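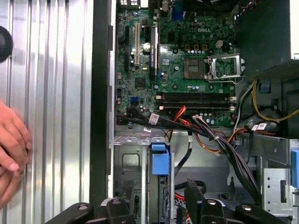

The Dell on the bench, side cover off and CPU socket open.

Sep 16, 2018
Reading time: 2 minutes

I write this in the evening because tomorrow I will already remember it in a softer way. Today I had my first real fault with the arm.

We were practising the taking apart of a desktop computer, slowly, with the blue latches as the target. Before lunch everything was behaving. After lunch I loaded the new Nimus settings and began again, and on the second approach the fingers did not stop at the height I had given. They kept pressing. I heard a small crack of plastic and I hit the red button, but my hand was late, maybe one full second. I am ashamed of this second.

The log says that the force limit was 142 newtons. It should have been 50. The old file had the right value and the new one had a default, and I did not compare them. I had the checklist in my drawer, in the drawer!

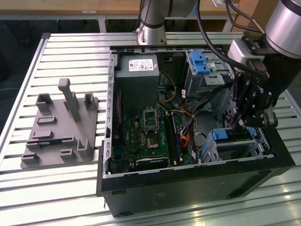 Garba Obi told me that I was looking at the wrong number. In his opinion even 50 is too much for a plastic tab, and a limit which lives in a file that anyone can overwrite is no limit at all. He would put it in the controller, behind a password, and let the file only ask for less. I wanted to defend myself a little, but he was right and I wrote it down.

Then we went through the log line by line. The alarm did come, but it was set as a warning, so the program showed a yellow message and continued its work. I had seen yellow messages all week and I stopped reading them. This bothers me more than the number.
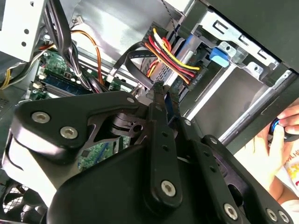
So for the rest of the day I ran only at low speed, with 12 as the limit and one hand near the button. It is boring and very slow, and my neighbour at the next bench made a face each time. I don't mind. Tomorrow I must write the report to Benavides and ask if the warning can become a full stop. I have also to order a new latch, and I don't know the part number yet.

My shoulders are sore from standing. I forgot to buy bread.

Recent entries
- The bus to Kesberg, and why I was late
- Calibration again
- A visit from the Latska people
- My plans for November

Contact | © 2018 | Back to top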